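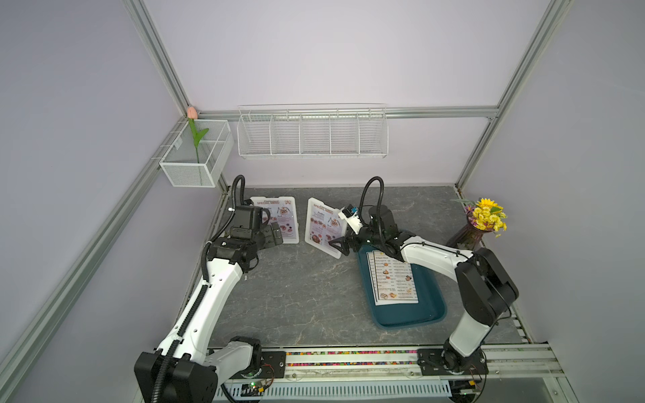
Violeta Ocampo has set up a lot of restaurant tables in her life, and she still grins when she talks about the two-arm kit she's been trying out since spring. It's called the Rano, it comes from a small outfit named Ostlow, and the job she picked for it was menus.

"Everybody wants to see it pour coffee," she says. "I wanted to see it handle a sheet of paper! Paper is floppy, it slides, it sticks to the table. If two arms can deal with a menu and a stand, I'm interested."

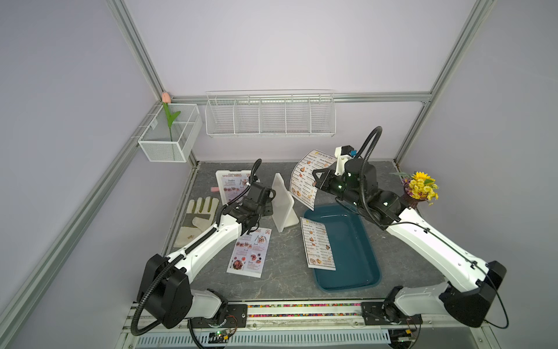
She likes that both arms share one rail, so there was nothing to line up when the crate arrived. She and Ignacio Navarrete had it moving in 3 hours, and most of that went to cables.

The cameras at the grippers are her favorite part. "You get to look at the job from where the fingers are. I changed how I place the stands after one afternoon of that. A clear stand seen edge-on is hard to read, and I'd never have guessed it from my chair."
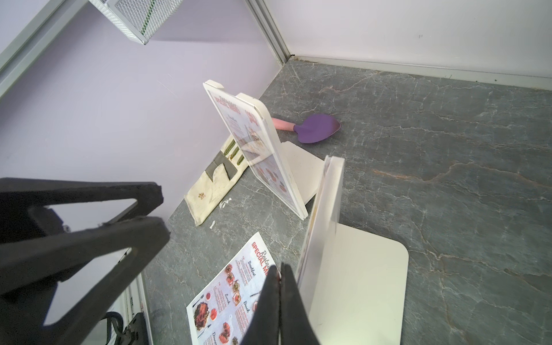

Her complaints are short. The manual skips over gripper pressure, and she'd like softer fingertips in the box for thin paper. Navarrete wants a quicker way to name and sort recordings, now that they have almost 1,000 of them.

Would she keep it? "Oh, yes. I've already asked Ostlow about a second one." The next software update is due in September, and she has a list of 10 things to try with it, starting with folded menus.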